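Teaching the arms: the tabletop sessions
Gallery page, posted 15/01/2021

Morkbridge is a small workshop project that looks at how people show a robot a job, either by taking hold of the arm and moving it or by steering it from a distance. The tabletop sessions are the part we get asked about most, so they now have a page of their own. The notes here cover how a session is run and what we have learned from the first batches. Captions are short and the longer write-up will follow in March.

The set-up

Two arms share one table. The top is covered with plain brown paper, which keeps reflections down and gives the things on it a steady background. Paper marks quickly. We change it when the marks start to look like objects, and otherwise leave it alone.

The tasks are household ones: moving a cloth, lifting a cup, sorting things from one bin to another. They sound easy. A cloth has no fixed shape, and a cup lying on its side has to be approached quite differently from one standing up. A person does both without thinking, and that is why we record people doing them through the arms.

Two ways of showing

By hand, the person stands at the table and guides the arm directly. The joints go slack enough to push, and the controller logs where everything goes. This is the quickest way to get a rough movement across. It is also tiring, and people tend to stand in the way of the camera.

By remote, the person sits at the control desk and moves a pair of lighter handles. The arms on the table follow. We call the desk Brivutlow, after the name on the door of the room where it was first put together. It takes longer to learn, but the recordings are cleaner and both arms can be used at once.

Most of the current batch was done by remote. Hand guiding is kept for the first try at a new task, when we are still working out which side to come in from. 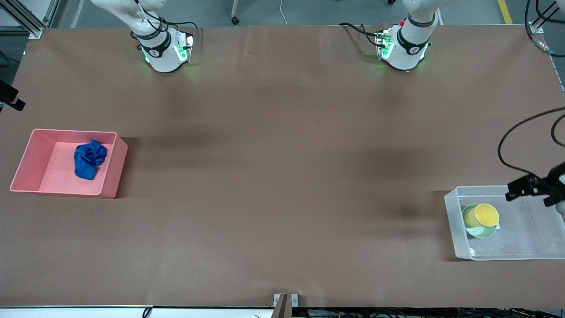 Soft things are recorded in short runs. The operator begins with the grippers open and clear of the bins, waits for the start tone, then makes one attempt. A run that goes wrong is kept and marked as such. We used to throw those away and regretted it, as the recoveries were often the most useful part.

A batch is 76 runs. Nobody does a whole batch in one go. Ten runs is the limit before a break, and after the break the operator does 2 practice runs that are not saved.

Notes from the operators

Depth is the hard part. From the desk you can see well enough where the fingers are from left to right, but judging how far they are above something takes practice. Several people found it helped to come down slowly beside the object first and then move across.

Cables need watching. They run along the arms and swing a little when the wrist turns. If one drops into the working area the operator backs off, lets it settle and carries on. The run is still good as long as nothing gets pulled.

Cups are better taken by the rim. Squeezing one round the middle works on firm plastic and fails on anything thin. When a cup is on top of something else, such as a plate, the usual mistake is to push it off before the fingers have closed.

Cloths are better taken from the highest fold. Going for an edge looks tidier, but the fingers often close on nothing. Once the cloth is up, lift straight – dragging it over the wall of a bin turns it inside out and the next run starts from an odd shape.

Two arms are not always faster. New operators try to use both from the start and end up with one of them parked over the thing the other one needs. We now ask them to finish a full set with one arm before they bring in the second.

Resetting the table

Between runs, someone puts the things back. They should not go back in exactly the same place. If the cloth always starts in the same heap in the same spot, the model learns the spot and does badly as soon as it is moved. We ask for a fresh position each time, anywhere the gripper can reach, and the cloth is dropped in, never folded.

The person resetting waits until the operator has let go of the handles and said so out loud. Only then do hands go over the table.

What happens to the recordings

Each run is saved with the joint positions, the gripper opening and the camera view, all on one clock. The files go to Tokar, our training machine, and are checked the next morning. Checking means watching every run at double speed and marking where the grasp starts and ends. It is dull work and we share it out.

The labelling sheet was drawn up with the Þórarinsdóttir studio, who also set the names for the grasp types. There are six of them. We began with a longer list, but people could not agree on the differences and the labels were no use.

Next sessions

The next batch will use the same two arms with taller containers, so the wrists will have to come in at a steeper angle. Hand-guided trials come first and the remote runs after that. New recordings will be added to this gallery once they have been checked.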